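# Lirusora Repair Depot: Automated Intake Cells, Staff FAQ

Revision 3/7/23. Maintained by Harriet Oyelaran, Process Engineering. Applies to the Galar building only. The Zultamberg site runs a different intake flow and has its own page.

## General

**What do the cells do?**

Each cell picks up a returned handheld radio or similar device, turns it so the label and ports face the fixed scanner, and places it in a tray. The tray goes to the bench technicians with a printed intake slip. Cells don't open housings, remove batteries, or run electrical tests.

**Which jobs are affected?**

Intake handler and intake clerk. Bench technician, cleaning, packing and shipping positions keep their current duties. Bench technicians will see one change: trays arrive with the intake slip already filled in through line 30 of the form. Lines after that are still completed by hand.

**Are intake positions being cut?**

No intake position is being removed in this phase. Intake handlers move to one of two roles: cell attendant or bench trainee. The choice is made with your lead and recorded in your training file. If you don't state a preference, the default is cell attendant.

**Does the pay grade change?**

Cell attendant is one grade above intake handler from the date you are signed off. Bench trainee stays at the current grade until the soldering and test modules are passed.

**Who decides whether a cell runs on a given shift?**

The shift lead. A cell that hasn't passed its start-of-shift check doesn't run, and returns are handled at the manual tables as before. Throughput targets for that shift revert to the manual figures.

## Cell attendant duties

**What does an attendant do during a normal shift?**

- Completes the start-of-shift check (sheet G-3).
- Loads returned units onto the white pick surface.
- Clears faults and logs the fault code.
- Removes any unit on the exclusion list before it reaches the pick surface.
- Swaps full trays.

One attendant covers up to three cells. If four cells are running, a second attendant is required.

**What is on the exclusion list?**

Units with swollen batteries, cracked housings with exposed boards, liquid residue, or customer-fitted straps. Also any unit over 888 grams including accessories. These go to the manual table with a red tag.

**Can I load more than one unit at a time?**

No. The software accepts one unit on the pick surface. Two units touching are read as one large object and the cell stops with fault 12.

**Why are the pick surfaces so plain?**

The vision software separates the unit from its background by contrast. Labels, tape, pen marks and cleaning residue on the surface produce false edges. Wipe the surface with the dry cloth at shift start. Don't use the bench solvent on it; it leaves a film.

**Do I need to know how to program the arm?**

No. Attendants use the panel functions only: start, pause, clear, home, and grip select. Program changes are made by Process Engineering. If the arm repeats a bad pick three times on the same unit type, tag the unit and send the type number to the cell queue.

## Safety

**Can I reach in while the arm is moving?**

No. Press pause and wait for the amber lamp. The arm is speed-limited, but the fingers can still pinch.

**What if a unit is dropped?**

Pause the cell, remove the unit, and red-tag it. It doesn't go back on the pick surface, even if it looks undamaged. Dropped units are logged against the cell and don't count against the attendant.

**Are gloves required?**

Not for attendants. ESD wrist straps are still required at the benches.

## Handling and grip

**How does the cell handle antennas?**

The grip is planned on the body of the unit. Flexible antennas are treated as a keep-out area, and the arm approaches from the side away from the antenna base whenever there is clearance. Rigid antennas that unscrew should be removed before loading and placed in the accessory bag.
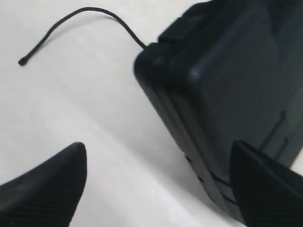 Units with a clip or raised panel are planned as a separate type from the same unit without one. Select the matching type on the panel. If you pick the wrong type, the fingers may close on the clip, and the unit can rotate during the lift.

**What are the ribs on the fingers for?**

Grip. They wear down and they collect dust. Check them at shift start and brush them with the nylon brush from the kit. Fingers are replaced every 200 hours of run time, or earlier if the ribs are visibly flat at the tip. Replace both fingers together.

**Is the wrist camera recording me?**

The wrist camera records while the cell is in run mode. Images are kept for 30 days and are used for fault review and grip tuning. Your hands may appear if you load a unit before the arm has returned to home. The images aren't used for attendance, pace or disciplinary purposes. This is written into section 3 of the site agreement.

## Training and questions

**How long is attendant training?**

Two shifts beside a signed-off attendant, then one shift under observation. Clyde Nguyen-Tran schedules the sign-offs.

**I was trained on the old Begum sorter. Does that count?**

Partly. The lockout module carries over. The fault codes don't, and several numbers are reused with different meanings, so take the fault module again.

**Where do I send a question that isn't covered?**

Post it to the cell queue or put it on the sheet at the intake desk. Grade and contract questions go to your lead first.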